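집회·농성 현장 안전 및 사고 대응 자주 묻는 질문

최종 수정: 8/18/18

이 문서는 Stumisia 지역에서 장기 농성 또는 옥외 집회를 신고한 단체가 현장 운영 중 자주 문의하는 사항을 정리한 것이다. 신고 절차 자체는 별도 안내문을 따른다.

Q1. 응급환자가 발생하면 누구에게 먼저 연락해야 하는가?

119가 우선이다. 현장 상황실 보고는 신고 이후에 한다. 신고자는 구역 번호, 가장 가까운 진입로, 환자의 의식과 호흡 여부를 순서대로 전달한다. 구역 번호는 천막 출입구 우측 표지에 적혀 있다.

Q2. 구급차 진입로는 어느 정도 폭을 확보해야 하는가?

유효 폭 4미터 이상을 상시 비워 둔다. 천막 고정줄, 발전기, 취사도구는 유효 폭 안에 둘 수 없다. 행진이나 집회로 일시 점유가 필요한 경우 유도 인원 2명을 진입로 양 끝에 배치한다.

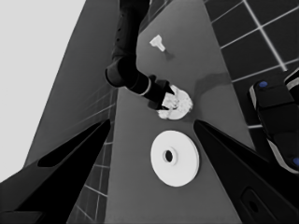
작성: 현장안전 담당 편집자, Kullex 공공안전자료실

Q3. 트랙터나 화물차를 농성장 안에 세워도 되는가?

신고서에 기재한 차량만 지정 구역에 주차할 수 있다. 주차 중에는 시동을 끄고 주차 브레이크를 체결하며, 경사가 있는 곳에서는 고임목을 사용한다. 운전석 외의 위치에 사람을 태우고 이동하는 행위는 금지한다. 적재함 탑승도 같다. 미기재 차량은 외곽 임시 주차장을 이용한다.

Q4. 천막 내부에서 난방이나 취사를 할 수 있는가?

취침용 천막에서는 둘 다 불가하다. 취사는 별도 취사 구역에서만 가능하며, 가스용기는 직사광선을 피해 세워서 보관한다. 숯, 연탄, 연소식 난로는 환기 여부와 관계없이 취침용 천막 안으로 반입하지 않는다. 두통이나 메스꺼움을 호소하는 사람이 있으면 즉시 밖으로 옮기고 119에 신고한다.

Q5. 야간 인원 점검은 의무인가?

참가 인원이 300명을 넘는 농성장은 점검표를 작성해야 한다. 그 이하 규모는 권고 사항이다. 점검표에는 천막 번호, 취침 인원, 점검 시각을 적는다. 병력이나 복용 약은 본인이 동의한 경우에 한해 별지에 기록하고, 별지는 의료 담당만 열람한다.

Q6. 폭염 시 운영 기준이 따로 있는가?

있다. 폭염특보가 발효되면 한낮의 행진과 장시간 연좌를 중단하고 그늘막과 식수를 제공한다. 고령자와 만성질환자는 냉방이 되는 실내 쉼터로 우선 안내한다. 의식이 흐린 사람에게는 물을 먹이지 않는다. 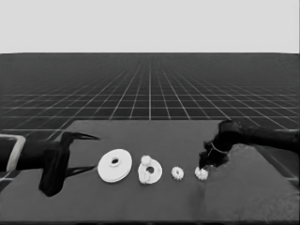 Stumisia, 8월

Q7. Donati 광장 구간의 운영 조건은 다른 구간과 같은가?

다르다. Donati 광장은 지하 상가의 환기구가 지면에 노출되어 있어 그 위에 구조물을 설치할 수 없다. 설치 가능한 천막은 16동까지이며, 초과분은 Solteck 물류단지 쪽 북측 공터로 배정한다. 배정 순서는 신고서 접수 순이다. 두 구간을 함께 사용하는 단체는 구간별로 안전 책임자를 따로 지정해야 한다.

Q8. 현장에서 사망자가 발생한 경우 단체는 무엇을 해야 하는가?

119와 112에 신고하고, 구조 활동에 필요한 경우가 아니면 주변 물건을 옮기지 않는다. 발견자와 최초 신고자는 경찰 도착 시까지 현장 부근에서 대기한다. 사망 원인은 검안 또는 부검 결과가 나오기 전까지 단체 명의로 발표하지 않는다. 유족 연락은 경찰이 담당한다. 단체가 먼저 연락한 사실이 있으면 그 시각과 내용을 경찰에 알린다.
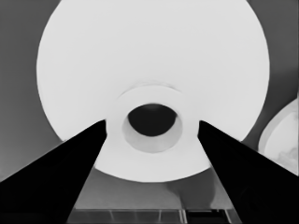
언론 문의는 창구를 하나로 정해 응대한다. 유족에게 통보되기 전에는 이름, 나이, 거주지를 확인해 주지 않으며, 현장 사진의 배포도 보류한다. 추모 공간을 설치하려면 위치와 기간을 적은 변경 신고서를 제출한다. 진입로를 침범하지 않는 소규모 분향대는 변경 신고 없이 상황실 통보만으로 설치할 수 있다.

Q9. 사고 기록은 어떤 형식으로 남기는가?

정해진 서식은 없다. 발생 시각, 장소, 목격자 연락처, 조치 내용이 들어가면 자유 양식으로 인정된다. 추정과 직접 본 내용은 구분해서 적는다. 수정할 때는 원문을 지우지 말고 줄을 그은 뒤 수정 시각을 병기한다.

Q10. 참가자가 귀가 도중 다친 경우에도 단체에 책임이 있는가?

일률적으로 답할 수 없다. 단체가 임차한 차량으로 이동하던 중이었다면 차량 보험의 적용 여부를 먼저 확인한다. 개인 차량이나 대중교통을 이용한 경우에는 통상 해당 교통수단의 보험 관계에 따른다. 주최자 배상책임보험에 가입한 단체는 약관에서 이동 중 사고가 담보 범위에 포함되는지 보험사에 서면으로 문의한다.

Q11. 신고 기간이 끝난 뒤에도 천막을 남겨 둘 수 있는가?

연장 신고가 수리되지 않았다면 철거해야 한다. 철거 중에도 Q2의 진입로 기준은 그대로 적용된다. 전기 설비는 차단기를 내린 상태에서 분리하고, 가스용기는 공급업체가 회수할 때까지 취사 구역에 보관한다.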